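Open Day at the Benville Robot Lab: Your Questions
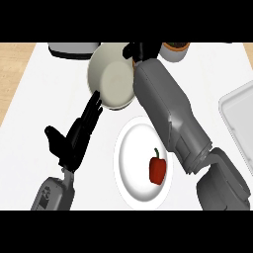
The kitchen table task in simulation, with both arms, the bowl, and the pepper on its plate.

When is the open day?
9 April 2019, from 10 a.m. to 4 p.m. The last group goes in at 3:15.

Do I need a ticket?
Yes. Tickets are free, but there are only 111 for the day. Reserve online and bring a printed copy or show it on your phone. Children need their own ticket.

What will I see?
Each visit starts with the kitchen table task on the computer. Two gray arms with black hands work over a white table set with kitchen things. A member of the lab runs the task and explains what the program is doing. After that you move on to the workshop, where the hands are built and repaired.

Is the first part a real robot?
No. The kitchen table task is a simulation, shown on a large screen. We try new programs there before we run them on hardware. The hardware demonstration is in the workshop.

Why does the robot have fingers?
A simple two-sided clamp is cheaper and easier to control, and we use those too. The kitchen work is about handling things made for people. A bowl and a bell pepper need different grips, and a hand with fingers lets us test both without changing tools.

Will the demonstration always work?
No. Some runs fail. The operator will reset and start again, and will tell you what went wrong if the cause is known.

How long does a visit take?
The simulation part takes 30 minutes. Most people spend about as long again in the workshop.

Can I try it myself?
In the simulation, yes. There are four control stations, and each person gets one short turn. You must be at least 8 years old. The workshop equipment is run by lab members only.

Who gives the talk?
Otakar Procházka speaks at noon in Room 33 on how the kitchen tasks are chosen. No ticket is needed for the talk.

Can I take pictures?
Yes, without flash. Please don't film other visitors at the control stations.

Is there parking?
The Dorcombe Street lot is open to visitors all day. The side entrance has a ramp.

I missed the January open day. Is this the same program?
The workshop tour is the same. The kitchen table task is new.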